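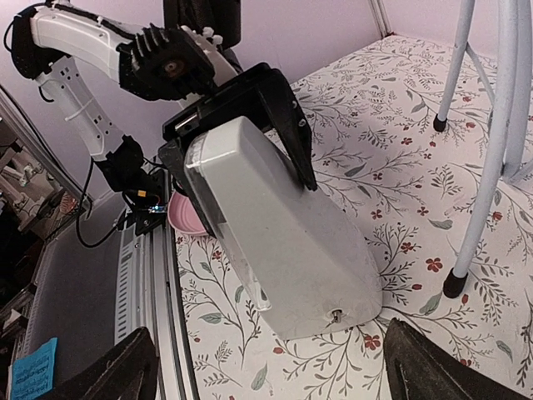 Ticket 1355 – Fletcombe repair desk
Item: large light grey plastic appliance, clear cover down one side
Status: waiting on customer

Opened 9.50 am
Customer in Collonville reports it "does nothing, loudly". Asked for more detail. Was told it hums for about 50 seconds and then sulks. Asked for the model number. Was told the label came off years ago and is probably in a drawer.

Update 1
Suggested another socket. Customer has tried every socket in the house, plus one next door. Same hum. Fault is not the socket, then, and the neighbour has been thanked.

Update 2
Marks on the grey casing: specks and scuffs, nothing I would lose sleep over. Customer would like it noted that the scuffs came with it. Noted. There is a small metal connector in a round recess towards the wide end, and I have asked for it to be left alone until we know what it does. Customer admits to having wiggled it, "but only gently".

Update 3
Rang Matos for a spare cover in case ours cracks when it comes off. They have 2, both for the older type. Hendumero lists one as part 426, out of stock until September. It was also out of stock until September last September.

Update 4
Customer now says the hum has stopped. So has everything else. I have asked them not to call this an improvement.

Next step: customer to look in the drawer for the label. Please don't close this ticket again – it has been closed twice already and the thing still doesn't work.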